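Relatórios de progresso | Projetos apoiados

Arquivo oral das padarias de Toledo – segundo relatório à Fundação Gullside

20 de maio de 2019

O projeto avança, embora não na ordem prevista. Das 38 entrevistas contratadas, 11 estão gravadas e 4 transcritas na íntegra. A diferença entre os dois números explica-se pelo hábito dos padeiros de só aceitarem conversa às três da madrugada, com a amassadeira ligada. O som da amassadeira está muito bem documentado.

A digitalização corre melhor. Temos 1.905 páginas de livros de contas, cadernos de fiado e receitas, quase todas legíveis. As receitas medem a farinha em "o costume", unidade que a equipe ainda não conseguiu converter para quilos.
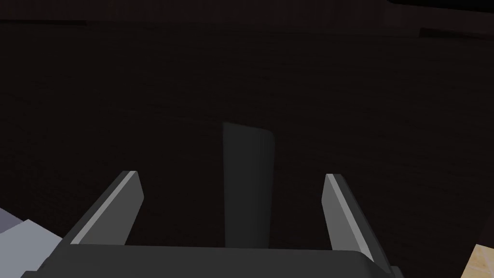

Quanto ao fiado, os cadernos trazem nomes de famílias que ainda moram na cidade e, em alguns casos, ainda devem. Pedimos parecer jurídico antes de publicar qualquer página. Até lá, o catálogo fica restrito à consulta interna.

O orçamento segue dentro do previsto, com uma exceção: a Praleder, que guarda os originais, reajustou a tarifa e avisou por carta, depois da fatura. Cobrimos a diferença com a verba de viagens – as padarias ficam a pé do escritório. Solicitamos que o remanejamento seja aprovado formalmente.

A plataforma de consulta, a cargo da Zernbridge, estava prometida para este relatório e passou para julho. A página de entrada já existe e tem um botão de busca. A busca virá com a próxima versão, assim como a revisão das transcrições em atraso.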